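Keeping Towels Soft Through the Winter

14 January 2020

Every January I get the urge to go through the linen closet, and every January the towels are what give me the most trouble. They went in fluffy in the fall and now they feel like something you could scrub a porch with. 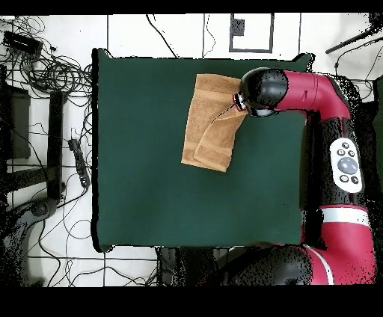
Most of the stiffness in a towel is leftover detergent. For years I filled the cap right up to the top line because I thought more soap meant cleaner laundry (my mother did the same, and her towels could stand up on their own). Now I use half of what the bottle says for a full load, and a bit less than that if the load is all towels. If you have hard water, as we do here in Stetstead, you may need to creep back up a little, but start low and see how you get on.

If yours are already stiff, run them through once with a cup of plain white vinegar and no detergent at all, as hot as the care label allows. Then wash them a second time with half a cup of baking soda. Please don't put the two in together, they only fizz and cancel each other out, and don't ever mix vinegar with bleach. I do this twice a year and it takes up most of a Saturday morning, but you can get plenty of other things done while the machine is going.

Skip the fabric softener. I know, it smells lovely, and I held out on this one for a long time! But it leaves a coating on the loops and after a few months the towel just pushes the water around on your skin.

Drying

Give each towel a good hard snap before it goes in the dryer or on the line. It lifts the loops back up, and it's not bad exercise either. I dry mine on medium for 46 minutes, which I arrived at by a lot of opening and shutting of the door, and your dryer will have its own ideas. Take them out the minute they're done. A towel that gets baked for an extra half hour goes crisp, and the edges start to fray sooner too.

If you dry on a rack indoors, give them ten minutes in the dryer afterward on the no-heat setting. I have an old Kemirik rack that folds flat behind the bathroom door, and in winter I stand it near the radiator - near it, mind you, and never touching.

Folding and putting away

Fold in thirds the long way, then in half, then in half again, and put the folded edge facing out. My shelves are 18 inches deep and that fold fits them with a little room to spare. Put the clean ones at the bottom of the pile and take from the top, so the same two don't get all the wear.

Make sure they're dry right through before you stack them. Feel along the hems, where the cloth is thickest. One damp towel will make the whole shelf smell musty, and then you're back to the vinegar.

When a towel is past saving, cut it into squares and keep them under the sink. A bath towel makes a good pile of cleaning rags, and they're far better on windows than paper. Wash the rags on their own, as they shed lint like anything for the first few loads.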